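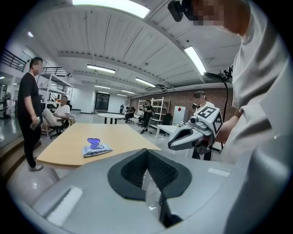
By Elibariki Biwott, Bemine press desk
Released in June

Bemine is opening its Drarkberg workroom to families and local makers this summer, and the first thing on the table is one everybody already owns: a packet of wet wipes.

The Nesier Lid Project looks at how a soft pack opens, gives up one wipe and closes again. It's a small subject, and we love it! The current test pack is white and blue, with a translucent purple lid that folds open like a pair of wings. Visitors can try it at a light wooden table with plenty of space to stand and watch.

"People have strong feelings about wipes," said Biwott, who leads the project. "They want one sheet, they want it now, and they want the lid to stay out of the way while they pull."

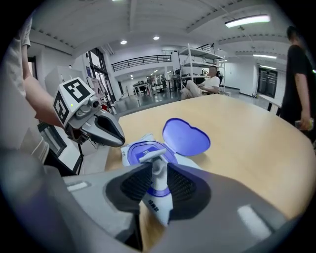 Page last changed: June, 4:20 p.m.

With the heart-shaped lid tilted back, a wipe comes up through the blue oval opening in a twisted strip — exactly the moment the team wants to hear about. Sessions run for 20 minutes and start at 11 a.m., with room for four people at a time. Kids are welcome with an adult.

Condori, our partner on the project, will gather the comments and share them with the workroom in two rounds. Entry is free, and packs from home are very welcome.

To book a place, write to the Bemine press desk.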